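Plimthorpe Board Game and Puzzle Circle

**Minutes of the New Year meeting, 1 January 2020**

We began a little after two, once everyone had found a chair and a hot drink, and Trudy Dunstan wished us all a very happy new year from the chair (the real one, with the arms, which she has been promised for the whole of her term). Rawiri Grimshaw took these notes, so please blame him for the spelling. It was lovely to see so many faces on a holiday afternoon, and a special welcome goes to the Stukadau family, who drove over with both grandmothers and a very large tin of ginger cookies.

**Apologies and last minutes**

Apologies came from the Thursday cribbage table, nearly all of whom were still visiting relatives. The August minutes were read and agreed, after we corrected the title of the winning game at the summer picnic, which had been put down as Stasetti when it was really the older version with the wooden counters. Trudy said she had been meaning to bring that up for months and felt much better now.

**The game library**

Most of the afternoon went on this, as it usually does. The library has grown to the point where the two tall cupboards will not close, and a stack of jigsaws is living on the windowsill, where the sun has been getting at the boxes. Rawiri had gone through the shelves between Christmas and New Year and read out his list, which took a good while because people kept stopping him to tell stories about the games, and quite right too.

We agreed the following:

- Jigsaws of 500 pieces and under will move to the low shelf by the door, where children can reach them.
- The 3000-piece harbor puzzle is to be made up one more time before it goes anywhere. There is a strong rumor of a missing piece in the sky, and we would like to know before we pass it on.
- Duplicate copies will be offered to members first, then to the school fair.
- Any game that has lost its rules will be kept in the blue crate until spring. If you think you remember how to play one of them, please write it down, even if you only remember half.

There was a long and friendly discussion about Rewi, which several people find too hard to teach and several others would happily play every week of their lives. Mrs. Stukadau offered to run a beginners' table on the first Saturday of each month, and this was accepted with real gratitude and some applause. She asks that people come at the start if they can, as the opening moves are where everybody gets lost.

**Loans**

Members may now keep a game for 3 weeks in place of two. This had been asked for by the families with small children, who say that by the time everyone is well on the same evening the game is already due back. The loan book stays on its string by the kettle. Please write your name so that another person can read it! Rawiri spent part of his Christmas trying to work out who has the travel backgammon, and would still like to know.

**Spring tournament**

We will hold it in the main room again, with 30 places. Last year we squeezed in extra tables and it got terribly loud, and a few of our older members went home early with headaches, which made us all sad. Trudy suggested a quiet room across the hall for chess and checkers, with the main room for everything that involves shouting. Agreed by all.

Prizes were talked over at length. Some of us like a proper cup and some of us would much sooner have a cake. We settled on a cake for each section and one cup for the day, to be given back the following year with the winner's name on a label underneath. The raffle will go ahead as before, and offers of jams, plants and knitted things will be very welcome.

**Boards and tables**

It was felt that bigger playing surfaces would be a help at the tournament, especially for the long card games where people run out of room and begin piling things on their laps. Square boards laid over the folding tables seemed to be the favorite idea, and there was plenty of talk about what they should be made of, whether felt on one side would be worth the trouble, and where on earth we would store them.

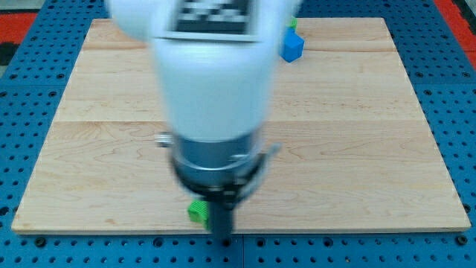
*Large square wooden board on a blue pegboard table.*

Felt on one side won the day in the end, with bare wood left on the other for games that need a smooth slide. Rawiri will ask at the lumber yard what a few sheets would come to and bring the prices next time. Storage was left open. The space behind the piano was mentioned, and so was the space under the stage, and opinions were firm on both.

**Any other business**

The heater at the back has been clicking again. Trudy will telephone about it.

A green scarf and one child's mitten were left behind at the December party and are in the basket by the coats.

Mrs. Stukadau asked whether we might try one evening a month with supper, everybody bringing a dish. There was such a warm response that we have put it down for the next meeting, when we can talk about it properly and work out who owns enough serving spoons.

Trudy thanked everyone for giving up part of their holiday, and the meeting closed just after four. Most people stayed on for a few rounds of Stasetti and finished the cookies.

*Notes taken by Rawiri Grimshaw. Corrections to him, please, or written in the back of the loan book.*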